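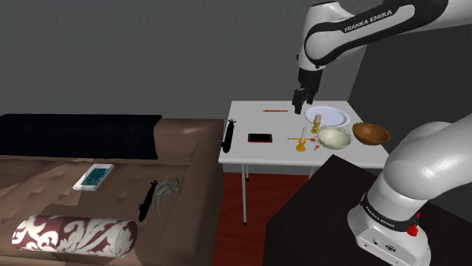

I moved out of my apartment on Clastier Street last month and got most of my deposit back, after some back and forth. A few people asked how it went, so I'm putting it in a thread.

This is one renter, one building, one management company (Henriques). Rules differ a lot by state. Look yours up before you copy anything I did.

First letter from Henriques said they were keeping $379. It listed cleaning, paint in the living room, and "misc. hardware." No receipts and no breakdown per item.

I called. The person on the phone was polite and told me the charges were standard. I asked where in the lease the standard charges were written down. She said she would get back to me and took my number.

She didn't call, so I wrote a letter. One page. Move-in date, move-out date, the amount held, and a request for itemized costs with receipts. I mailed it certified and emailed the same text as an attachment.

Trinity Mbeki read the draft for me. She worked in a leasing office for years. Her main edit was taking out the paragraph where I explained how upset I was. It was a long paragraph.

She also told me to put the forwarding address in the first line. A lot of deposits get held up because the office says it never had one. Mine was on the move-out form but I put it in again.

The paint charge was the one I cared about. I lived there six years. The walls had faded behind the couch and there were a few nail holes from picture hooks. In most places that counts as normal wear, and after six years a landlord would usually be repainting anyway.

Normal wear, the way it was explained to me: carpet that's flatter where you walk, faded paint, loose door handles, small nail holes. Damage: burns, pet stains, a broken window, a big hole from a TV mount. The middle is where people argue.

My middle was the kitchen counter. There's a ring by the stove that I'm fairly sure I made with a pot. I said so in the letter. I didn't dispute that part and I think it helped with the rest.

The move-in checklist saved me the most trouble. I filled it out the first night, half asleep, and kept a copy in a folder with the lease. It had the cracked switch plate and the missing closet knob on it, in my handwriting, signed by the old manager.

"Misc. hardware" was the switch plate and the closet knob.

If your landlord doesn't give you a checklist, write your own and email it to them the first week. Go room by room. Open the oven. Run the taps. Look inside the closets and under the sinks.

Cleaning: they wanted $70 for the oven and the fridge. I had cleaned both but had nothing to show for it. I let that one go. Next time I'll take dated pictures of the inside of the appliances before I hand over the keys.

For people asking about the walk-through – yes, ask for one. I asked by email a couple of weeks ahead. Rosario Sala from the office came by with a clipboard and went through the place in ten minutes. He didn't bring up paint at all, and I wrote that down the same evening.

Alcides Quispe asked if I threatened small claims court. Not in the first letter. In the second one I wrote that I would file if I didn't hear back by November. I had already looked up the filing fee and printed the form.

Second letter got an answer in nine days. They dropped the paint and the hardware and kept the $70 for cleaning, plus $76 for the counter. I thought the counter was a little high. I took it.

The check was made out to me and my old roommate, Sombat, who moved out 2 years before I did. The bank wouldn't deposit it with only my signature. If someone leaves your lease, get the deposit moved into your name in writing when it happens.

Sombat signed it and mailed it back, so that was another week. He's in a different state now. I paid him back for the stamp and the envelope and he said not to, but I did.

Things I'd keep in one folder from day one: lease, checklist, rent receipts, every repair request, every email from the office. Mine was a paper folder. Scans are fine too, as long as they aren't only on your phone.

Someone asked if I'd be worried about a bad reference. A little. The new place had already called Henriques before any of this started, so it didn't come up for me. I can see it being a real concern if you're still looking.

Adding one from the replies: Chaiwat Intarasuk says some cities make the landlord pay interest on the deposit. I checked and mine doesn't. Yours might, and it can add up on a long lease.

I'll put the text of the first letter in a reply under this, with the addresses taken out. Change the dates and amounts and leave it short.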